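Grasping is the easy part, says Gernutholm engineer

Nov 16, 2021

Bogdan Bălan has spent most of his working life on machines that pick things up. For the past two years the things have been groceries. At Gernutholm he runs the manipulation group behind Isidix, a control package meant to let a single arm put away shopping, clear a table or restock a low shelf.

Asked whether such a machine can do household chores today, he answers with a qualification.

"It can do pieces of chores," Bălan says. "Pick this up, move it there, let go. A chore is 50 of those in a row with the conditions changing in between. We are at the level of the piece."

The group's test set has 38 packaged foods, bought from an ordinary supermarket and replaced when they get damaged. Boxes were solved first. A carton has flat faces, known dimensions and enough stiffness to tolerate an error of a few millimeters. Bottles lying on their sides came next, and took longer because they roll when the first finger touches them.

Pouches are still a problem. "The center of mass moves while you lift," he says. "You plan the grasp on one object and by the time it clears the table you are holding a different one." Flat packets are awkward for another reason, in that there is very little to get hold of. The current method slides the packet to the table edge before closing the fingers, which adds time and fails if anything is in the way.

Thin-walled cups sit somewhere between. The wall flexes, the lid film does not, and too much force near the rim can break the seal. Bălan's group sets the closing force from fingertip deflection instead of relying on a stored value for each product. The stored values were dropped in June, when a supplier changed its cup and the tables had to be redone.

Placing an object on a shelf is treated as finished when the measured weight on the fingers drops below a threshold. Handing it to a person is less well defined. The arm has to judge that a hand is in position, and then that the hand has taken the load.

"Release early and you drop it. Release late and the person pulls, and now you have a tug of war with somebody's dessert," Bălan says. "People manage this without thinking. We have 17 parameters for it and I would not call any of them settled."
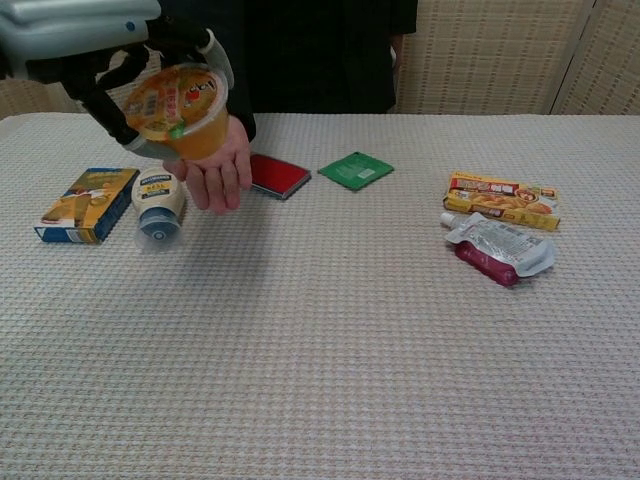

Mircea Nedelcu thinks the handover is given too much attention. In a shop, he argues, a machine would seldom need to pass anything to anyone; it would work from a tote to a shelf, and the useful figure is how long it runs before a person has to step in. By that measure, he says, the Rollcombe stockroom trial was more informative than any amount of work at a table.

Bălan accepts the point for retail. The Rollcombe trial used the same fingers and the same software, and its stoppages were mostly caused by packaging stuck together in the tote, a fault that has nothing to do with people. He does not accept it for the home.

"In a kitchen somebody is always standing where you want to work," he says. "If the arm can't give a person an object safely, you have to fence it off, and then I don't see what it is doing in a kitchen."

On speed he is plain. The arm is slower than a person at every task in the set, and he expects that to remain so through the next version. He would sooner have a low drop rate and a slow cycle, on the grounds that a slow machine can be left to work while the household does something else.

The next round of tests will be held in Roman, with the shelf height varied and the lighting left uncontrolled. Refrigerated items will be included. Condensation changes the friction at the pads, and the group has no good model for it yet.

"We'll measure it and see," Bălan says. "I expect the pouches to get worse."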